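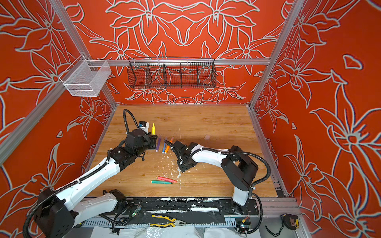

Home | Data | Docs | Changelog | Contact

# Skunwood Compact Car Trim Data

A tidy table of trim levels for small cars and compact SUVs, one row per trim. We love comparing cars, and we got tired of brochures that list the same feature under three different names!

## What you get

- 540 rows, one for each trim
- 21 columns, from ground clearance and boot volume to seat count
- 7 body styles, using the Calteck naming list

Seat counts are for the car as sold (so a third row that's optional gets its own row in the table). Fuel economy is the maker's claimed figure — great for sorting, less great for planning a road trip.
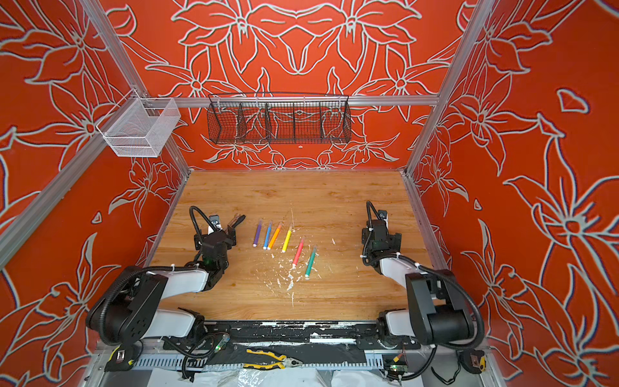
## Loading it

Open `trims.csv` in any spreadsheet, or read it as UTF-8 with commas. Blank cells mean the brochure was silent. Prices are before tax and live in `prices.csv`, joined on `trim_id`.

## Known gaps

Diesel automatics are thin, and 5 rows still have no wheelbase. Fixes are very welcome, so send a pull request with a brochure page number!

Recent items
- Dufour tire size lookup
- Clonholm service interval table
- December changelog

This site uses cookies. Accept | Settings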